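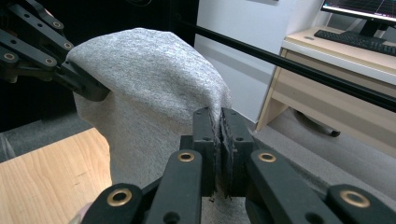 Step 4: Check the joints and the finger pads

A gripper is a hand for holding things. The ones at the Zullholm workshop are black, and each finger is made of flat arms linked together. Look for the gold-colored rings in the arms. They are brass grommets, and each one goes around a hole.

At the end of each finger is a flat pad. The pads do the pinching. When two pads close on a piece of soft gray cloth, they have to press evenly, or the cloth slides out. One gripper can hold a corner while another pinches the cloth lower down.

Pads wear out. The edges go first – they get rough and a little frayed, like the end of an old shoelace. Frayed edges can catch on knitted cloth and pull a thread. At Zullholm the pads are looked at after every 100 grips, and a new pair goes on after 241.

To change a pad, a grown-up does this:

Turn the power off and unplug the gripper.
Take out the 2 small screws behind the pad.
Lift off the old pad and wipe the fingertip with a dry cloth.
Put on the new pad with the flat side facing in.
Put the screws back, but do not make them too tight.

Next come the joints. Open and close the fingers slowly by hand. They should move smoothly and meet in the middle. If one finger gets there first, a joint may be stiff or a screw may be loose. Dust and bits of fluff get into joints, so they are brushed out with a soft paintbrush.

Step 5: Try it on some cloth

The last test uses an old T-shirt. The gripper holds one fold for 40 seconds. If the fold stays put, the gripper can go back to work. If it slips, go back to Step 4 and check the pads again.

Words to know

Joint: a place where two parts meet and can turn.
Grommet: a ring that makes the edge of a hole stronger.
Frayed: worn so that small threads or bits stick out.

Next page: Step 6, Putting the tools away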